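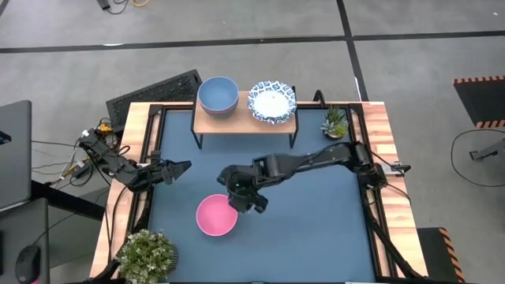
Storage, one respondent in the Lorkmont households told us, is where you put things you don't want, and a shelf is where you put things you haven't decided about yet. We found this annoying at first, having built our coding scheme on the opposite assumption, and then spent most of December rebuilding the coding scheme.

**Figure 3.** Nested bowls and a patterned plate or plates on a small riser with a light wooden top, with bare wood left between them. A potted succulent stands to the right.

### 4.2 The riser as a second floor

The small riser is a modest piece of furniture. It has a top and something to hold the top up, and it is sold on the promise that a surface which is already full can be made to hold more. Of the 294 surface inventories in the Nalar set, 149 included a riser of some kind, and in 70 of those the riser carried tableware. The rest held spice jars, mail, a radio, and in one memorable kitchen another riser.

What interests us is the gap. The arrangement in Figure 3 is typical of what we coded as *split stacking*: bowls in one pile, plates in another, and a stretch of wood between the two that a more thrifty person would have filled with mugs. Respondents defended this stretch with some heat. It was said to be for fingers, for air, for looks, and for "when I need it," a category we were never able to observe in use.

Bowls and plates also obey different rules. A set of nested bowls shows its top bowl and a little of the rims underneath, so the color of the uppermost one does most of the public work. In Figure 3 that is a muted blue, with pinkish, purple and green showing below it. Respondents with mixed-color sets often had a preferred top bowl, and several described putting it back on top after every wash. Asked why, they tended to look at us the way one looks at a person who has asked why socks go in pairs. Plates got no such care. A patterned rim shows all the way around wherever the plate sits, and so a plate was allowed to land anywhere that would hold it, including partly over the end of the shelf. We coded overlap of this kind as *overhang*, and it was far more common with plates than with bowls.

### 4.3 The plant

We had not planned to code plants. The Ansari protocol, which we otherwise followed closely, treats them as decoration and leaves them out, and we would have been glad to do the same. They kept turning up beside the dishes. A small succulent takes up the footprint of a cereal bowl and contributes nothing to a meal, yet when respondents were asked to clear space for a serving dish, the plant was usually the last thing to go. Bowls were restacked, plates were moved to the stove, and the succulent stayed where it was.

Our first explanation was that plants are a bother to move. This did not survive the Prurkus follow-up, in which 150 respondents rated the objects on their own surfaces for ease of moving and put small potted plants near the top. We now code them as *fixed by courtesy*, a label the second coder dislikes and has so far failed to replace.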